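回收餐具的分拣台用上机械臂之后，人该怎么配合

杜洛比（Dullorby）员工餐厅后厨的洗涤间从三月起用机械臂做回收餐具的初分拣，午餐一个班次要过4,000件杯盘。设备和夹爪由Resura提供，周转盒用的是Bistmont的浅盒。下面是洗涤间几个班组攒下来的做法，别的厨房、食堂、幼儿园后厨也能参考。

一、上台之前

残渣还是人来刮。机械臂不认剩饭，也不认餐巾纸，盘底粘着一张纸它照样夹走，到了洗碗机里纸就化成一团，堵滤网。刮渣的位置放在分拣台左手边，刮完顺手把杯里的水倒净。

塑料杯盘和瓷器分开走。瓷器沉，夹爪的力度要另设一档，混在一起时容易打滑。条件不够分两条线的，可以先集中过塑料的，再换档过瓷器，中间擦一遍夹爪的指面。

刀叉不上分拣台，直接进浸泡桶。

二、盒子怎么摆

周转盒用浅的，盒壁带斜度的比直壁的好用，夹爪下去不容易蹭边。盒子在台面上摆正，歪一点设备能自己修正，歪得多了就会停下来等人。我们在台面上用美纹纸贴了两个直角，盒角对着直角放，新来的人第一天就会。美纹纸每周换一次，卷边了会粘在盒底。

盒里别装满。杯子和盘子叠着放可以，杯口朝上，杯子尽量靠盘子中间。杯口朝下的，夹爪夹不到杯沿，得靠人翻过来。盘子不要紧贴盒壁，留一指宽，贴死了只能从另一侧撬，十次里有三四次要重来。

半透明的盒子反光，灯正好在头顶时盒底会有一片白。浅色的盘子放在反光上不好认，可以把盒子往旁边挪半个盒位，或者给灯加一块磨砂板。磨砂板不贵，两盏灯一共花了300块。

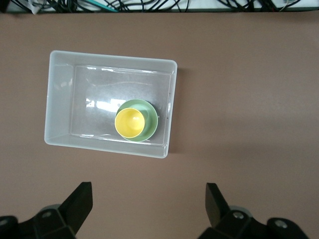
周转盒里的黄色杯子叠在浅绿色盘子上，杯口朝上；盘子离右侧盒壁很近，这种摆法最好往中间挪一点。

三、台面和线缆

台面选哑光的，颜色跟盒子、餐具拉开。原来那张不锈钢台面反光太厉害，后来铺了一层哑光垫，识别出错少了很多。垫子用湿布加中性洗涤剂擦，不要用钢丝球，擦出亮痕以后那一块又会反光。

线缆归到台面外侧，不要从夹爪活动的范围里穿过。洗涤间湿气重，插头离水槽远一些，接头处往下留一个弯，水珠顺着弯滴走，不往插头里流。每天收工时用干布把线捋一遍，摸到发黏的地方说明沾了油，拿酒精棉片擦掉。

四、夹爪的日常清洁

班后先断电，再擦。指面用软布，螺丝头周围用旧牙刷，这里最容易积奶渍。不要拿喷枪直接冲。螺丝每个月检查一次，松了就报修，不要自己拿厨房里的改锥拧，力矩不对会把指面带歪。

五、人的活变了什么

以前洗涤间一个班五个人，三个人站分拣台。现在分拣台留一个人，另外两个调去刮渣和出盘检查。总人数没减，这一点在上设备之前就跟大家讲明了，写进了排班表。

弯腰少了，手泡在水里的时间也少了，冬天手裂的人明显少。站着看设备比动手累眼睛，这是原先没想到的。我们把看台的时间定成31分钟一轮，到点换到刮渣位，墙上挂一个厨房定时器，不用谁去喊。

年纪大的同事开始不愿意碰屏幕，怕按错。后来把常用的三个键在旁边贴了对照的纸条：开始、暂停、换盒，其余的键用塑料片盖住。纸条字要大，塑封以后再贴。隆德（Lund）分店照着做了，说他们又加了一条：暂停键旁边贴红色胶带，戴着手套也能一眼找到。

有件事要留意：设备停下来的时候，人会下意识伸手进去帮它拿。一定先按暂停，再伸手。刚开始那阵子每个班都要提醒，现在写在交接本的第一行。

六、交接本记什么

记停机的次数和原因，一行一条，写“杯口朝下”“盘贴盒壁”“盒没对角”就够了，不用写长。攒到月底看哪一种最多，下个月就先改那一种。上个月记了1,006条，多半是杯口朝下，于是在餐厅的回收口贴了一张提示，请用餐的人把杯子正放。贴在视线高度，别贴在回收口下沿，下沿总是被托盘挡住。

交接本用圆珠笔写，水笔沾了水就糊。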